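Home Dresses Alterations Sample rail Work with us Find us

Saturday seamstress wanted (and a few brides-to-be to try things on!)

I'm Leonie Stüber and I run Wirley, a small bridal alterations shop above the bakery on Pekden Street. I've been taking up hems and letting out bodices for 16 years, mostly on my own, and this spring I finally had to admit I can't keep up. So I'm looking for someone to come in every Saturday, nine till half past four, with extra hours in July if you'd like them.

The work is nearly all wedding and bridesmaid dresses, with the odd prom frock. You'd be pinning hems with the bride standing on the box, taking in side seams, swapping zips for lace-up backs (everybody wants a lace-up back at the moment) and sewing on a frightening number of covered buttons. I do the big neckline changes myself to begin with, but if you're keen I'll happily teach you — I learnt at somebody else's table and I'd like to pass it on.

You don't need a certificate. I'd much prefer to see a dress you've worked on, even if it was your sister's and one side seam still annoys you. You do need to be steady with slippery satin, kind to nervous people and all right with stairs. Pay is 16 pounds an hour, paid weekly, and lunch is on me.
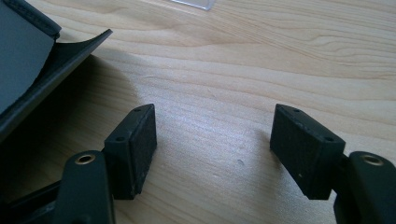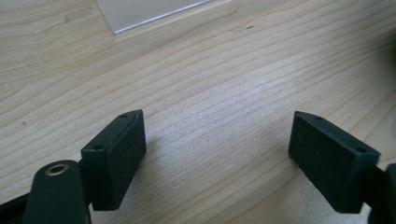

Silvia Rusnák adds: I did Saturdays here for two summers and came away able to bustle a train without looking it up. Leonie talks the whole time she sews, so bring a bit of gossip. Ask her to show you the trick with the horsehair braid in your first week, as it'll save you hours of swearing at hems. And wear flat shoes!

She's right about the shoes. And the talking, I'm afraid.

Now the other thing. I've got 30 sample gowns coming in from a little label called Essien, and before they go on the rail I want to see them on real people of all shapes. If you're getting married (or did, or just fancy an afternoon in silk) and you're anywhere between a size 8 and a size 26, please come and try a few on. It takes a couple of hours, there's cake from downstairs, and you get 51 pounds off any alterations you book with me afterwards. Friends and mums welcome, but only two each please — it's a small fitting room and the skirts are not small.

For the job, send me a short note about yourself and a photo or two of your sewing. For the trying on, just your name, your usual dress size and your height in the shoes you'd wear. Use the form on the Find us page either way, or pop a note through the door marked Wirley. I read everything in the evenings once the machine's off, and I'll get back to you by the end of the week.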